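Plallarix Home Repair Fund – progress report, March
To: Oi-ling Yu, grants
From: Sitompul neighborhood office

Oi-ling, sorry this is short, we are mid-season and I'm writing it between site visits. Full ledger follows by mail with the receipts.

Where we are

Roof patching is ahead of plan. Window work is behind. Of the 7 homes on the spring list, five have new flashing and gutters, one is waiting on a permit, one owner pulled out (moving in with her son, no hard feelings). I would like to swap in the next house on the waiting list, the duplex on the hill, same budget line. Please confirm by email so I have it in writing.

The permit delay is the city's new form. We sent the old one. Sent the right one the same afternoon, now we wait like everyone else.

Windows: Mevex shipped the wrong sash size for two of the houses. They took them back without an argument but the replacements are on a slow truck. Crew moved over to weatherstripping in the meantime so the hours weren't wasted, though it does mean the April line for weatherstripping will look low and the March one high. Same total.

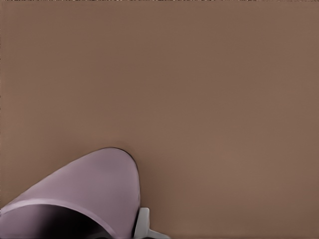 Page 2

Money

Spent $2704 on lumber and fasteners this period, a bit over the forecast. Lumber went up again after we quoted. I moved the difference out of the tool rental line, which had room because Bernix lent us the long ladders free of charge through the end of spring. No change to the grand total. If you want that move written up as a formal budget change, send me the form, I couldn't find it on the grantee page.

Fuel is fine. Insurance is paid up. Dumpster cost is going to be higher than planned, the old shingles on the corner house were three layers deep and the hauler charges by weight. Will have the figure next report.

People

Lost one carpenter to a full time job, good for him. Hired a replacement who starts after the holiday. Training hours are at some 90 for the period, mostly ladder safety and lead paint handling. Certificates are in teh shared folder under Training, not under Staff where I put them last time.

Problems

Drainage at the corner house. Water runs back toward the foundation from the neighbor's driveway and new gutters won't fix that by themselves. Getting a price for a short french drain. It isn't in the grant. Might ask for a small add-on, might find it elsewhere – will know more once I have the quote.

Phone calls from owners on the waiting list are taking up a lot of the mornings. We put up a sheet at the front desk with the order of houses, which has helped a little. A few people are upset about there place in line. I've told them the order goes by roof condition and that they can ask for a second inspection.

Next period

Finish windows once Mevex delivers. Start the porch steps at the two houses with older owners. Close out the permit. Second inspections, if anyone asks for one.

Need from you: OK on the swap, and the budget change form. I'm reachable before 9 a.m. or after 4, otherwise on a roof.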